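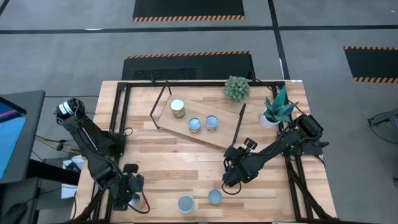
Karnotness Drafting & Detailing Group — Member Boards — CAD Standards

Thread: Xrefs, attach or overlay for permit sets?

kerf_line
Two-story residential job, 67 sheets. Our template attaches every xref. The structural base is attached to the floor plan, the floor plan is attached to the reflected ceiling plan, and when I bring both into a sheet file the grid shows up twice. Plot lineweights at the column bubbles look heavy. Is there a written standard for this, or does each office pick?

marek_polak
Each office picks. Overlay everything except the title block. An attached reference travels with its parent and an overlaid one doesn't, so the doubled grid goes away. Run XREF, right-click the reference, change the type, save, reload in the sheet.

sillplate9
Disagree with overlay by default. If the consultant opens our floor plan as a reference and the grid is overlaid, they get walls with no grid. Then they trace their own and it drifts. We attach the grid to the floor plan only, and overlay everything downstream.

marek_polak
They should be referencing the grid file directly. One grid file, origin at 0,0, units set, nobody draws a column line anywhere else.

sillplate9
Agreed on the origin. In practice the consultant gets whatever the project manager emails them, usually one bound file.

kerf_line
Bound is my other question. The Ernunance plan portal rejects DWGs with unresolved paths. Bind or insert?

Aksel Juhl
Bind keeps the layer names separate (GRID$0$S-COLS and so on). Insert merges them, and if two files have S-COLS in different colors, the host file wins. For a permit submission I use eTransmit with relative paths and upload the PDFs as the record set. I only bind when somebody asks in writing, and I bind a copy.

tbeam_tess
Check PSLTSCALE while you're in there. Ours was 0 in 2 of the sheet files and the hidden lines read as solid at quarter scale. Also run OVERKILL on the grid before you blame the xrefs — I have found duplicate lines in the source file more than once.

kerf_line
Ran OVERKILL on the grid. It deleted 9 overlapping lines, so part of the heavy plotting was in the source. Changed the ceiling plan's reference to overlay and the second grid is gone. Sticking with sillplate9's method for the floor plan for now.

marek_polak
Fine until the first revision.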